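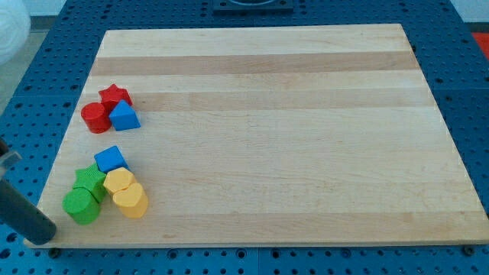
The Second-Hand Monitor That Ate My April

I bought a 300-dollar desk setup this spring and ended up replacing only one thing on it, and I'm still a little smug about that.

Some background. I edit sound for a living, mostly podcasts, and for six years I did it on a laptop screen the size of a dinner plate. My neck was shot. My friend Kadir Saraç kept telling me to get a proper monitor, and I kept telling him I'd get around to it. Then he sold me his old Jarkmont for next to nothing (he was moving up to something curved and enormous) and suddenly I had no excuse.

So out went the money on the rest: an arm to hold it, a dock, a keyboard and a bunch of cables. Easy, right?

The arm came first

I went with a Truvness arm, the cheaper one with the gas spring. It clamps to the back of the desk and the box says one person can do it. One person can do it if that person has three hands! You need to hold the screen flat against the plate while you start the top two screws, and all that time the arm wants to spring up and punch you in the chin. I gave up and called my sister.

Once it was on, though, oh boy. I can shove the screen back against the wall when I'm doing paperwork and drag it in close when I'm hunting for a click in somebody's breath. Set the tension properly before you judge it. Mine drooped for two days, a slow sad nod toward the keyboard, until I found the hex bolt under the plastic cap and gave it 8 full turns.

Cables, or how I lost a weekend

The Jarkmont would light up, show its logo and go black. Then it would do it again. I blamed the monitor, naturally, and I may have sent Kadir a text I'm not proud of. He wrote back one word: "Cable."

He was right. The cable I'd been using came out of a drawer, and who knows what it was made for. It could charge a phone just fine. It could not carry a picture. I swapped it for a proper one from Sang and everything woke up at full resolution, first try. I sat there scrolling through a spreadsheet just to admire how sharp the numbers were.

If you take one thing from all this, label your cables. I use a strip of masking tape and a marker, and it has saved me a lot of crawling under the desk.

The part I sent back

The dock was a Grudness, and I wanted so badly to like it. It's small and heavy and it has a lovely click when you plug things in. It also ran hot enough to warm my coffee hand, and every time my laptop went to sleep the keyboard vanished until I unplugged the whole business. I mentioned this to Aslı Değirmenci, who looks after the computers at the studio where I rent a booth, and she asked whether I needed a dock at all.

Well, no! The monitor has 2 ports on the back that I'd never even looked at. Keyboard in one, audio interface in the other, a single cable to the laptop. The dock went back the next morning and I spent the refund on a better lamp.

Living with it

The colors were a bit blue out of the box, so I turned them down a notch in the menu, and I keep the brightness lower than you'd think. In the evenings I drop it further. The built-in speakers are awful, but I'd never use them for work anyway.

Kadir came over last week to see his old screen. He stood there for a while, pushed the arm back and forth, and asked if I'd ever consider selling it back to him. The curved one gives him a headache. I told him to try a different cable.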